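Search this notebook
Enter keyword Go

Print this entry | E-mail this entry

April, bench log, two-arm kitchen kit on trial from Furura

9:40 a.m. Coffee made by a human. Cold start again this morning to see if yesterday's was a fluke. Controller up, both arms homed, green rings on, no complaints from the arm that complained yesterday. The quick-start card says "ready in moments." I had time to read the card, the back of the card, and the part of the back that is in four languages.

Where we are: the trial license runs to the end of the month and then we either buy the kit, buy the smaller kit, or send it all back to Irkard in the original foam. I have not seen the original foam in a while. If you have it, please put it back under the stairs and I won't ask.

What we're reviewing is the whole package, meaning arms, grippers, the Wakton task software and the support plan. The arms are the good part. Everyone who has touched them says so. The software is a very nice-looking thing that believes all kitchens were drawn by the same person, and the support plan is a phone number.

Ran the plate job first. Left arm takes a plate from the dish rack, lifts clear, holds, puts it back in the same slot. It's the job in the sales demo, so it ought to be the easy one. Plate presets come as "small," "dinner" and "custom," and ours are custom because of course they are. Teaching custom means closing the fingers by hand on the rim, saving, opening, closing again, saving again, and then the software asks if you are sure. Grip force left at the default of 53. The manual gives no units. I wrote to ask what it's 53 of and got back a link to the manual.

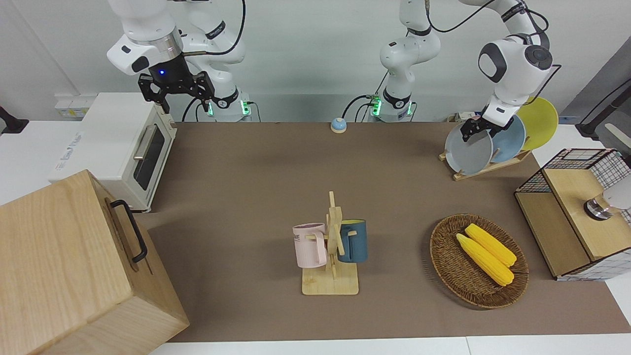 Han's answer, when I sent over the morning notes, was that I am being unfair to the presets: their bench has run the same software since winter, they gave up on "dinner" in the first week, and after that custom was fine as long as you taught it with the rack pushed hard against a stop. A rack that can creep will creep, and then the software blames the plate. They would buy the arms again and would not renew the support plan.

Fair enough. I have clamped a strip of scrap behind the rack and will retest after lunch. Noting for the record that I suggested a stop last week and was told it would look untidy.

11:15 a.m. Error 711. The manual says 711 is "motion condition not satisfied," which could be said of most of us. Cleared it from the pendant, came back, cleared it again, went away. What I had changed in between: the approach height, up a little. Whoever picks this up next, don't go back to the low approach on the rack job. It plans fine and then it sulks.

Things to send Furura with the midpoint form:
- Let us rename the presets. I can't tell "custom 3" from "custom 4" and neither can anyone else.
- The pendant cable is short. You can see the screen or the rack, pick one.
- Bringing the two arms up takes two separate confirmations on two separate pages. Put them on one page.
- The log export gives a file with 124 columns, most of them blank. I would settle for the ones with something in them.

On price. The smaller kit is one arm, same gripper, same software, and the yearly plan for it is 900. The two-arm plan costs more and they want a call before they'll say how much more, so I have a call. My guess is that we keep both arms and skip the plan. The mug tree and toaster oven jobs haven't been taught yet and I'd like at least one of them done before I tell anybody what we need two arms for.

1:50 p.m. Retest with the stop in. Ran the pick and return until I got bored, which took about an hour. No 711. The stop stays. It does look untidy.

Next: mug presets (there is only one, it is called "cup"), then the oven handle, then find the foam.

Print this entry | E-mail this entry

Recent entries
Furura kit, unpacking and a missing hex key
Notes before the call with Irkard
Wakton update, what moved and where they put it
Pendant cable, measured
Label maker is back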